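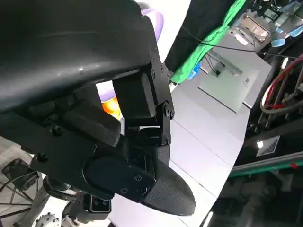 Ticket 2602
Opened by: Matvii Lysenko
Location: Skesbridge, display room
Item: Nimia white table, glossy top
Category: Surface marks / finish
Status: Closed

Problem as reported

Gray marks on the white top after tableware and toys have been moved across it. They show up as short curved lines and are hardest to miss when you stand at the near side and look toward the far edge. Wiping with a dry cloth does not remove them. I would like to know if the top is scratched and needs replacing, or if this is something that cleans off.

The pieces we use on this table are plastic: a mug, a plate and a couple of toy pumpkins. No ceramic, no metal cutlery.

Log

9 July 2025, first entry. Reply from Brunner support desk. Asked for the cleaning product in use and the age of the top. Asked the customer not to use an abrasive sponge until the marks have been looked at.

Reply from M. Lysenko. Top was fitted in April. We clean it with Noto spray and a paper towel, usually at the end of the day. No sponge so far.

Support. Please try the following on one mark only, away from the round holes in the top:
Lukewarm water with a drop of dish soap, soft cloth, light pressure.
Dry with a second cloth.
Run a fingernail across the spot. If the nail catches, it is a scratch. If it does not, it is residue.

Reply from M. Lysenko. Nail does not catch. The mark got lighter but is still there. Tried the same on a second mark near the middle, same result. Also noticed the plate leaves a new mark if I press down and turn it. The mug doesn't do this.

Support. Then it is transfer from the plate and the surface under it is fine. Turn the plate over and check the underside for grit or a rough molding line. Wash it and try again.

Reply from M. Lysenko. There was a rough line on the bottom of the plate. Took it down with 400 grit paper, washed it, dried it. No new marks after turning it on the table again. Old marks still visible.

Support. For the old marks use a white melamine pad, damp, with no pressure beyond the weight of your hand. Stop after 8 strokes and check the gloss. Leave the table for 24 hours before putting anything heavy on it.

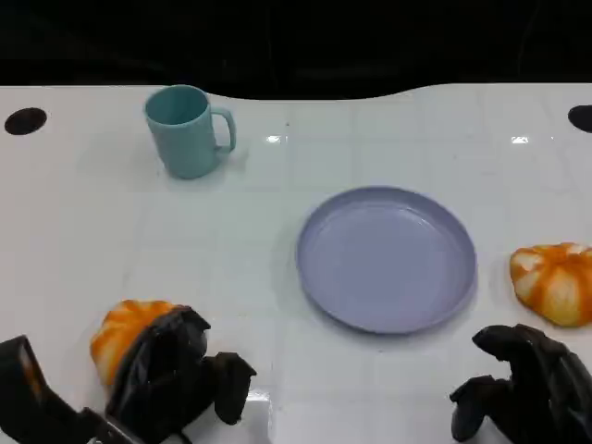

Can the toy pumpkins stain the white top if they are left on it overnight?
The paint on toys of this type is normally stable when dry, so a clean, dry pumpkin can stay where it is. Wipe up any cleaner first, and try one pumpkin in a corner for a night if you want to be certain.

Reply from M. Lysenko. Did the corner test, no orange left behind. Melamine pad took off all the old marks but one, close to the far edge. Gloss looks the same as before. I can live with the last one.

Support. Noted. Replacement top not required. Closing the ticket. Reply to this message within the warranty period if the marks return and it will reopen under the same number.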